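Afternoon at the Handlow open lab
by Tarcísio Brandão, June
14 comments

Got to Handlow late, parking a mess, badge printer down. Missed the welcome talk. Walked straight into the two-arm room, which was the one I came for anyway.

The project is called Fedorora. Short version: they train a two-arm policy on demos recorded by people, then go back and throw demos out. Not bad demos. Demos where both arms move for no reason. The idea is that when a person drives both arms they fidget with the idle one, and the policy learns the fidgeting as if it mattered. So they score every demo for idle-arm motion and cut the worst before training.

They started with 1,182 demos, kept 400. I asked twice because I thought I'd heard it wrong. Same network, same training time, two runs side by side.

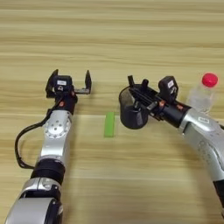 Aleksi Karppinen, over my shoulder, wanted to know how you'd tell fidgeting from getting ready. Fair question, an arm that drifts toward the next object is doing something useful. The answer we got was that the score only looks back from the next contact: motion that ends up closer to whatever gets touched next is free, everything else costs. Crude, they said so themselves. Aleksi wasn't totally sold and neither am I, but its simple enough to try at home on old data.

Results were on a poster by the door, so copying from my notes. Full set: 52 percent of trials finished on the cup task. Trimmed set did better, they wouldn't give a number to take away because the trials are still being re-run with a second operator. I liked that, most places would of just told us. Objects for the tests are plain stuff, a cup, a bottle, a green block, and start positions get shuffled by a script.

Weak spot, and they brought it up first: tasks where one arm really has to hold still and brace something. The filter has no opinion on bracing. Someone is working on a force term, no date. 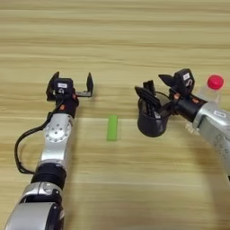
Cup at the right arm, left gripper open, green block between them.

Then ten minutes in the Prament room (conveyor sorting, seen it before) and coffee. Didn't make it to the Theodorakopoulos demo, line was out the door. If anyone got in, post below.

Code "by fall." Will believe it when I can download it.

Shared 52 times

Comments

mdk_
Got into Theodorakopoulos. Mostly slides, you didn't miss much.

rowanp
Did they try just picking a random subset the same size? That's the baseline I'd want before believing any of this.

Tarcísio Brandão
@rowanp asked, they said it's running now. Should of put that in the post.

gearhead_lou
We tried something like it on single arm data, cutting pauses. Helped a little then hurt once we cut too deep. Where's there cutoff?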